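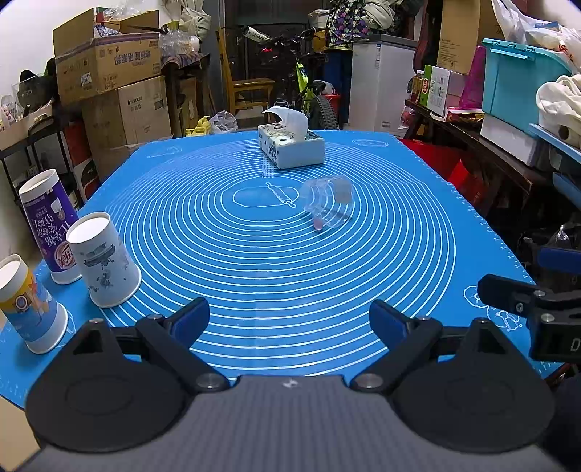 So I finally started on the storage room. I've been saying I would since we moved to Ovmont, and it has been one of those rooms where you open the door, throw something in and close it again before anything can roll out. November seemed like a good time, mostly because it was raining and I'd run out of other things to put off.

My first rule was that I needed one clear surface to sort on. The table in there is decent but the top is scratched up, so I put my big blue silicone baking mat down over it. I love this mat! It has the white circles printed all over it for rolling out pie crust to the right size, plus a little rolling pin drawing in the middle and a ruler down the edge. I bought it for pie and have made pie on it maybe twice. As a table cover, though, it's fantastic. Nothing slides around, and it wipes clean in the kitchen sink afterward.

Then came the cups. Oh, the cups. I keep paper cups from drink places if they're pretty (I know, I know) and they'd ended up all over the house, so I'm going through them a few at a time. Upside down, so the dust stays out and I can see the printing. The purple one with the white Chinese lettering is staying, no argument. It's the tallest of the bunch and it would make a great pencil holder. The white one with the roof and plants done like an ink painting is my favorite to look at. I'd hang that on a wall if it were flat. The yellow and light blue cartoon one I go back and forth on. It's cheerful, but do I need a cheerful paper cup? I moved it to the give-up pile and then moved it back again, so I guess it's staying until the next round.

Clear plastic ones are easier. They have no personality and they crack if you look at them wrong. I'm keeping a few for starting basil seeds in the spring and the rest can go.

The tissue box lives on the mat too, for dust reasons. I sneeze my way through every single cleaning job, and it's a nice-looking box – white with dark flowers and a bit of fancy brushy writing – so I don't mind it being out.

As for the cardboard, I have boxes on top of boxes in there. I've started using the open ones as sorting bins, stacked on another carton so I'm not bending down to the floor every time. My back wanted me to mention that. One for keep, one for donate, one for "deal with later," and you can guess which fills up fastest.

A few things I've found so far: the good scissors, a bag of birthday candles, the instructions for a lamp we no longer own, and 78 cents in the bottom of a tote bag. I also found the Deltent shelf brackets I bought last winter and then bought again in the spring because I couldn't find the first set. So now I have two sets, and I might as well put up two shelves.

Next up is the back wall, where the holiday stuff is, and I'm dreading it a little. There's a string of lights in there that I've untangled every year for as long as I've had it. If anybody has a good way of storing lights that doesn't involve buying a special reel, please tell me in the comments. Also, what do you keep your paper cups in? Mine keep getting squashed when I stack them in a bag, and I'd like the purple one to survive until I get it onto my desk.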